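Can you compost paper cups?

Our office kitchen goes through a ton of cups and I've got a compost pile at home that always needs more browns. Can I just toss them in? I'd be hauling home a bag every week or so.

Zuweira Dogbe
Depends on the lining! Most have a thin plastic coating inside, and I learned that the gross way (I was picking little see-through flaps out of my tomato bed all July).
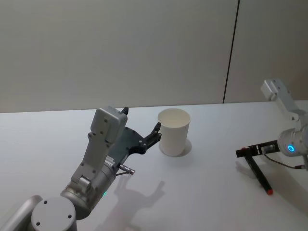 Cardboard egg cartons are way easier, and so are paper towel rolls. Rip them up small and mix them in with your kitchen scraps.

camardgal
I did 10 once and they were still there in spring. Just bring a mug lol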